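Lacerda room, paper ephemera: monthly condition check, May
Railway brochures, travel folders, timetables. 810 items on the shelf list.

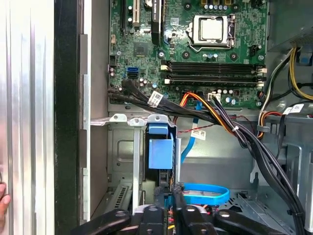 *Open desktop tower on its side, motherboard and memory slots.*

**Environment**
- [x] Logger read at door. OK.
- [x] Logger read at back shelf. A bit higher than door, still in limits
- [ ] Blinds down by 9 am. Were up again. Second month running.
- [x] No insects in traps. One trap missing, replaced

**Boxes and folders**
- [x] Lids seated, labels face out
- [x] Skistano timetables: new sleeves in, old ones binned
- [ ] Junen steamship folders: 5 still in the acidic envelopes. Order more sleeves, the long size, not what we got last time
- [x] Wandari hotel labels: flat, no lifting

**Spot check, 20 items pulled**
- [x] Staples: rust on two, both Junen. Leave in for now, tissue under
- [x] Fold splits: one, bottom corner of the Wandari coast map. Old split, same as last check
- [ ] Item 487, bird's-eye view panorama. Not in folder. Slip says exhibit case but its not in the case list either. CHASE THIS
- [x] Color fading: none new. Orange cover on the Skistano winter brochure was already pale on the left

**Handling**
- [x] Pencils only at table
- [ ] Book cushions put away. Left out, dusty
- [x] Fire extinguisher tag in date
- [ ] Step stool: rubber foot loose. Dont use until fixed, tag tied on

Recheck blinds and 487 before the next loan goes out. Rest can wait til June.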